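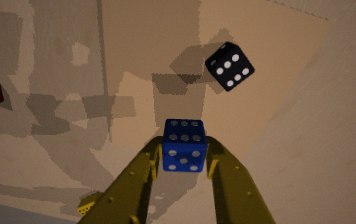

A Fair Throw

Board game makers rarely publish tolerances for their dice. Hevell, a small workshop in Cunon, prints them on the box: 13 millimetres along each edge, with opposite faces parallel to within 2 hundredths.

Siyabonga Radebe, who runs the workshop, blames most unfair dice on trapped air. Plastic shrinks as it cools, and a thick cube cools last at its centre. If a bubble forms off centre, the opposite side is heavier and tends to land face down.

Drilled pips have a similar effect. The six face loses more material than the one face, so the balance shifts slightly towards the one. Casino dice have their pips filled with paint of matching density. Cheaper sets are left hollow.

Each batch is sampled in salt water. A die is spun 100 times and the upper face is noted. Of the last 46 dice tested, 2 were scrapped.

"Rounded corners are harder," says Radebe. "Tumbling wears them unevenly, and you can't put the plastic back."

The Loris set goes on sale in May.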